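12월 26일 그리퍼 비교 시험 점검 회의록

- 장소: Surthorpe 2층 회의실, 일부 원격 참석
- 참석: Gert Kruger(진행), Afia Wumbei(시험 운용), 제어 담당, 비전 담당, 구매 담당
- 불참: 안전 담당(의견은 서면으로 받음)
- 기록: 제어 담당
- 배포: 참석자 및 Quansah 프로젝트 공유 폴더

## 1. 지난 회의 조치 사항 확인

지난 회의에서 나온 조치 사항 가운데 손목 케이블 고정 건은 완료되었다. 헤드 카메라 보정판 재출력도 완료되었고, 기존 보정판은 모서리가 휘어서 폐기했다.

조종기 버튼 배치 변경은 미완료. 제어 담당이 펌웨어 쪽과 일정이 겹쳤다고 설명했고, 이번 회의 4번 안건에서 다시 다루기로 했다.

Jereck 손가락 세트의 예비품은 아직 입고되지 않았다. 구매 담당이 발주 확인 메일은 받았으나 출고일이 적혀 있지 않았다. Kruger가 현재 보유분으로 시험을 끝낼 수 있는지 물었고, Wumbei는 손가락 끝 고무가 더 닳지 않으면 가능하다고 답했다.

회의록 이전 판에서 "Grilletti 컨트롤러"로 적힌 부분은 "Grilletti 손가락 세트"의 오기이므로 정정한다. 컨트롤러는 기존 것을 그대로 쓰고 있다.

## 2. 시험 조건

Wumbei가 시험 조건을 보고했다. 객실 바닥 정리 작업을 기준으로 두 종류의 손가락 세트를 비교한다. 바닥에 놓인 물건을 집어 비닐을 씌운 쓰레기통에 넣는 작업이며, 팔과 카메라, 제어기는 두 세트에서 같게 둔다. 세트마다 물체 종류별로 20회씩 시도한다.

대상 물체는 일회용 슬리퍼, 구긴 휴지, 과자 포장지, 종이컵류, 음료 병과 캔, 갈색 종이봉투, 하늘색 얇은 물체이다. 하늘색 물체는 기록표마다 천, 휴지, 마스크로 이름이 다르게 적혀 있었다. 앞으로 기록표에는 "하늘색 얇은 것"으로 통일한다.
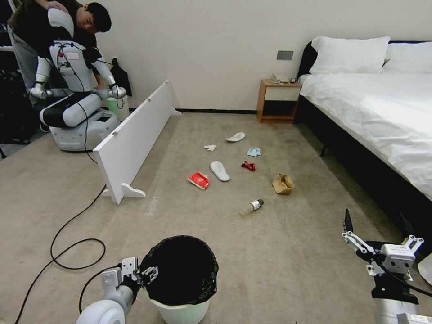
물체를 놓는 위치는 매번 완전히 같게 하지 않는다. Kruger는 위치를 고정하면 조종자가 외워서 하게 된다고 했고, 비전 담당도 같은 의견이었다. 다만 쓰레기통 위치를 옮길 때는 반드시 기록표 비고란에 적기로 했다. 지금까지의 기록에는 이 내용이 빠진 회차가 있어서, 해당 회차는 시간 비교에서 제외하고 성공 여부만 쓴다.

성공 기준도 다시 정리했다.

- 물체 전체가 쓰레기통 테두리 안쪽으로 들어가면 성공
- 테두리에 걸친 상태로 손을 놓으면 실패
- 집었다가 떨어뜨린 뒤 같은 회차에서 다시 집어 넣으면 "재시도 성공"으로 따로 기록
- 비닐이 함께 끌려 들어가거나 쓰레기통이 넘어지면 실패이고, 비고란에 원인을 적음

구매 담당이 재시도 성공을 성공률에 포함할지 질문했다. 포함하지 않고 별도 열로 두기로 결정.

### 2.1 기록 파일

현재까지 저장된 기록은 두 세트를 합쳐 1,790건이다. 이 가운데 보정판을 바꾸기 전에 저장한 기록은 폴더를 나누어 두었다. Kruger는 보정 전 기록도 지우지 말고 보관하라고 요청했다. 비교표에는 넣지 않는다.

파일 이름에 손가락 세트 표시가 없는 것이 있어 Wumbei가 작업 일지와 대조해 다시 붙이기로 했다. 대조가 안 되는 파일은 "미확인"으로 두고 추정해서 채우지 않는다.

## 3. 비교 결과 중간 보고

### 3.1 얇고 가벼운 물체

Jereck 세트는 끝이 얇아서 휴지와 포장지를 바닥에서 떼어 내는 데 유리했다. Wumbei의 설명으로는 카펫 위에서는 손가락을 바닥에 살짝 눌러 닫는 방식이 가장 잘 되었다. 너무 세게 누르면 카펫 털이 같이 물리고, 손목 힘 제한에 걸려 팔이 멈춘다.

Grilletti 세트는 접촉면이 넓어 얇은 물체를 밀어내는 경우가 잦았다. 대신 한번 잡은 뒤에는 잘 놓치지 않았다. 제어 담당은 닫는 속도를 낮추면 밀림이 줄어들 가능성이 있다고 보았고, 속도만 바꾼 추가 시험을 제안했다. 동의함.

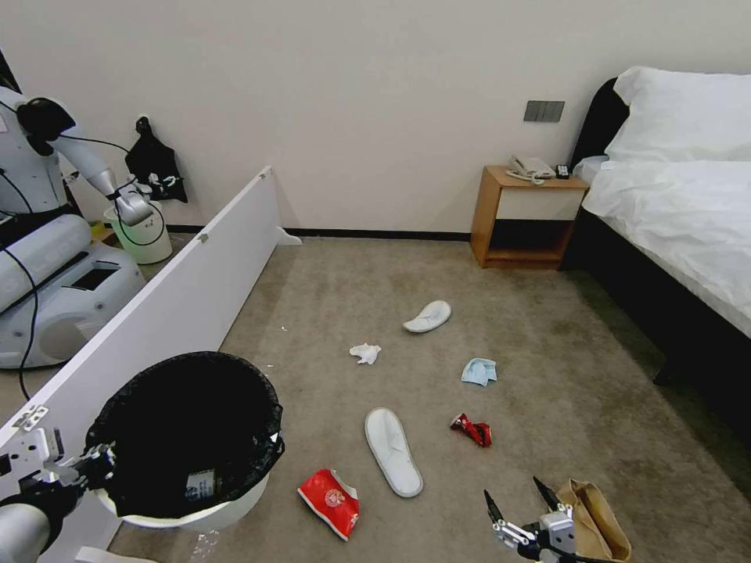 Kruger는 포장지 결과를 휴지와 한 묶음으로 보고하는 데 반대했다. 포장지는 표면이 미끄럽고 접힌 방향에 따라 집는 자리가 달라진다. 비교표에서 휴지, 포장지, 하늘색 얇은 것을 각각 별도 행으로 나누기로 했다. 행을 나누면 행마다 횟수가 부족해지는 물체가 생기는데, 이 부분은 Wumbei가 확인해서 모자란 횟수를 보충한다.

### 3.2 슬리퍼

슬리퍼는 두 세트 모두 집는 것 자체는 어렵지 않았다. 문제는 넣는 단계에서 나왔다. 옆으로 누운 상태로 잡으면 길이가 쓰레기통 입구 폭에 걸려 테두리에 얹히기 쉽다. 조종자가 손목을 세워서 넣으면 통과하지만, 왼팔이 통 가까이에 있을 때는 손목을 돌릴 공간이 좁다.

Wumbei는 슬리퍼의 앞코나 뒤꿈치 쪽을 잡도록 조종 지침을 바꾸자고 했다. Kruger는 지침을 바꾸면 앞선 회차와 조건이 달라진다고 지적했다. 논의 끝에 현재 지침으로 두 세트의 횟수를 먼저 채우고, 새 지침은 그 뒤에 별도 시험으로 진행하기로 결정했다.

슬리퍼를 먼저 넣은 뒤에는 남은 공간이 줄어 다음 물체의 성공률에 영향을 준다는 의견도 나왔다. 지금 기록표에는 넣은 순서가 없다. 순서 열을 추가하고, 이전 회차는 영상을 보고 채운다. 이 작업은 비전 담당이 맡는다.

### 3.3 병, 캔, 종이봉투

병은 뚜껑 쪽을 잡으면 회전하는 경우가 있었고, 몸통 가운데를 잡으면 안정적이었다. 두 세트의 차이는 크지 않다.

캔은 통 안에 이미 다른 물건이 있을 때 위에 얹히는 결과가 나왔다. 테두리 안쪽에 있으면 성공으로 처리하되, 위로 튀어나온 정도가 애매하면 영상을 두 사람이 보고 판정한다. 의견이 갈리면 실패로 적는다.
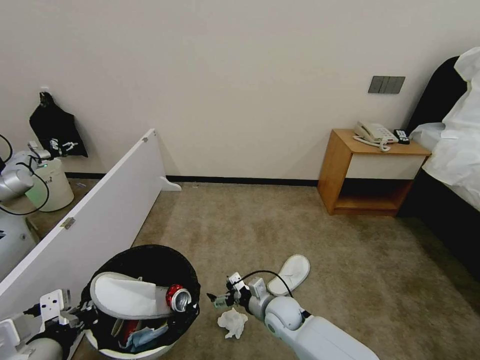 종이봉투는 잡는 위치를 정하기 어렵다는 보고가 있었다. 윗부분을 잡으면 찢어질 수 있고 아랫부분을 잡으면 손가락 벌림 폭이 모자란다. Grilletti 세트에서 벌림 폭이 더 넓게 나오기는 하지만, 실제 사용 범위를 제어기에서 제한해 둔 상태라 그 장점이 결과에 반영되지 않았다. 제어 담당이 제한 값을 확인해 다음 회의에서 보고한다. 그때까지 종이봉투 결과는 외부에 공유하지 않는다.

### 3.4 작업 시간

물체 한 개당 걸린 시간은 Jereck 세트가 평균 31초로 나왔다. Grilletti 세트는 쓰레기통 위치 기록이 빠진 회차를 제외하고 나면 횟수가 부족해서 평균을 내지 않았다. 보충 시험이 끝난 뒤 함께 비교한다.

Kruger는 시간 값을 조종자별로도 나누어 보자고 했다. 현재 조종자는 4명이고 숙련도 차이가 있다. Wumbei가 조종자 이름 대신 번호로 정리한 표를 만든다.

구매 담당은 단가를 함께 봐야 한다고 했으나, 이번 회의 범위에서는 다루지 않기로 했다. 견적은 구매 담당이 따로 받아 둔다.

## 4. 카메라와 조종기

### 4.1 헤드 카메라

비전 담당 보고. 쓰레기통 안쪽이 검은 비닐 때문에 어둡게 잡혀서, 조종자가 화면으로 안쪽 깊이를 판단하기 어렵다는 의견이 반복되었다. 노출을 올리면 통 안쪽은 조금 나아지는데 흰 벽과 침구 쪽이 하얗게 날아간다.

다음 방법을 검토했다.

1. 노출을 화면 아래쪽 기준으로 맞추는 방법. 설정만 바꾸면 되므로 바로 시험할 수 있다.
2. 손목 카메라 화면을 조종자 화면 한쪽에 작게 띄우는 방법. 화면 전송량이 늘어나므로 지연을 확인해야 한다.
3. 비닐 색을 바꾸는 방법. Kruger가 반대했다. 현장에서 쓰는 비닐 색을 시험 쪽에서 정할 수 없다는 이유이다.

1번을 먼저 시험하고 2번은 지연 측정 후 결정한다. 3번은 하지 않는다.

헤드 각도에 대해서는 조종자마다 선호가 다르다. 아래로 많이 숙이면 통과 양손이 잘 보이지만 침대 쪽 물체가 화면에서 빠진다. 당분간 시작 각도만 통일하고, 작업 중 변경은 허용하되 기록에 남긴다.

### 4.2 조종기

버튼 배치 변경은 손가락 열기와 닫기를 같은 손에 두는 안으로 정했다. 지금 배치에서는 손목을 돌리면서 여는 동작이 불편하다는 의견이 조종자 쪽에서 나왔다. 제어 담당이 펌웨어를 올린 뒤 하루는 연습만 하고, 그날 기록은 비교에 쓰지 않는다.

왼팔로 잡은 물체를 통 위에서 놓을 때 손가락이 열리는 속도가 빠르면 물체가 옆으로 튄다는 보고도 있었다. 슬리퍼처럼 긴 물체에서 더 뚜렷하다고 한다. 열리는 속도를 두 단계로 나누어 조종기에서 고를 수 있게 하는 안을 제어 담당이 검토한다.

오른팔은 왼팔이 넣는 동안 대기하게 되는데, 대기 자세가 정해져 있지 않아 조종자마다 다르다. Wumbei는 손가락을 위로 세운 자세가 바닥 물체를 건드리지 않아 낫다고 했다. 제어 담당은 그 자세에서 손목 관절이 한계에 가까워질 수 있다고 했다. 관절 값을 확인한 뒤 정한다. 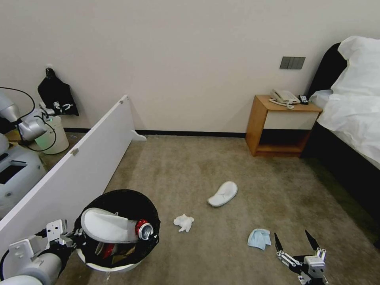

## 5. 안전 및 공간

안전 담당 서면 의견: 로봇 두 대를 같은 방에서 켜 둘 때는 사람이 한쪽에 붙어 점검하는 동안 다른 쪽 팔의 구동을 꺼야 한다. 칸막이가 있어도 동일하게 적용한다. 참석자 전원 동의했고, 작업 시작 전 점검표에 항목을 추가한다.

바닥 케이블은 로봇 바퀴가 지나는 쪽으로 늘어지지 않게 정리한다. 케이블 덮개는 구매 담당이 알아본다. 카펫에서 쓸 수 있는 것이어야 한다.

비상정지 버튼을 누른 뒤 재시작하는 절차가 문서마다 다르게 적혀 있다. Wumbei가 쓰고 있는 순서를 기준으로 하나로 합치고, 이전 문서는 폴더에서 내린다.

## 6. Quansah 프로젝트 공유 범위

Quansah 쪽에서 중간 결과를 요청했다. 휴지와 슬리퍼 결과까지만 보내고, 시간 비교와 종이봉투 결과는 보충 시험이 끝난 뒤 보낸다. Kruger가 보내기 전에 초안을 확인한다. 영상은 요청이 있을 때만 골라서 제공한다.

## 7. 조치 사항

| 내용 | 담당 | 기한 |
|---|---|---|
| 파일 이름 대조 및 미확인 파일 분리 | Wumbei | 다음 회의 전 |
| 비교표 행 분리, 부족 횟수 보충 | Wumbei | 1월 중 |
| 조종자 번호별 시간 표 작성 | Wumbei | 1월 중 |
| 넣은 순서 열 추가, 이전 회차 입력 | 비전 담당 | 1월 중 |
| 노출 기준 변경 시험, 화면 지연 측정 | 비전 담당 | 다음 회의 전 |
| 손가락 벌림 폭 제한 값 확인 | 제어 담당 | 다음 회의 전 |
| 버튼 배치 변경 펌웨어 적용 | 제어 담당 | 다음 회의 전 |
| 여는 속도 두 단계 안, 대기 자세 관절 값 검토 | 제어 담당 | 1월 중 |
| Jereck 예비품 출고일 확인, 케이블 덮개 조사 | 구매 담당 | 다음 회의 전 |
| 비상정지 후 재시작 절차 통합 | Wumbei | 다음 회의 전 |
| Quansah 공유 초안 확인 | Kruger | 초안 수령 후 |

## 8. 기타

손가락 세트를 교체할 때 나사 조임 값을 기록하지 않은 경우가 있었다. 교체자 이름과 함께 일지에 적는다.

쓰레기통 비닐은 회차가 바뀔 때마다 테두리를 다시 접어 정리한다. 비닐이 느슨하면 손가락에 걸린다는 의견이 있었다.

다음 회의는 1월에 열며 날짜는 Kruger가 공지한다. 보충 시험이 끝나지 않았더라도 벌림 폭 건은 그 회의에서 다룬다.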